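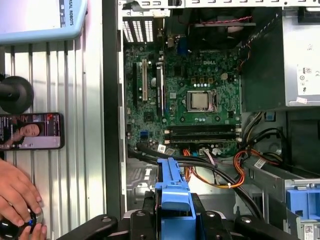
Page last changed: 5/17/21

The Inside of the Old Dell

Welcome to my little gallery of computers with their covers off! I've been tinkering with desktops since before we moved out to Skunness, and my cousin Palesa Engelbrecht finally talked me into putting the pictures up where the rest of the family can find them (she says it beats getting them by e-mail one at a time, and I suppose she has a point).

Our first tower is lying on its side with the panel off, the way I like to have them when I'm poking around. The dark green board has the DELL name printed on it in white, and just below that is the silver square of the processor, sitting in its socket with no heatsink on it. I always enjoy seeing one bare like that — most of the time they're hidden away under a big lump of metal and you forget how small they are.

The two long black memory slots are empty. I have a few sticks put by in a drawer, wrapped in paper napkins, and I'll be trying those first. For anyone who likes the older stuff, look for the cream-colored PCI slot over on the left, with black slots on either side of it. I once had a sound card in one of those that I loved dearly!

My favorite part is the blue plastic drive bracket in the metal bay, down below the power supply. It's such a cheerful color to find in among all that gray metal and wiring, and I'm a bit sorry that it gets covered up again when the side goes back on.

More towers to come in September, once I've cleared the bench.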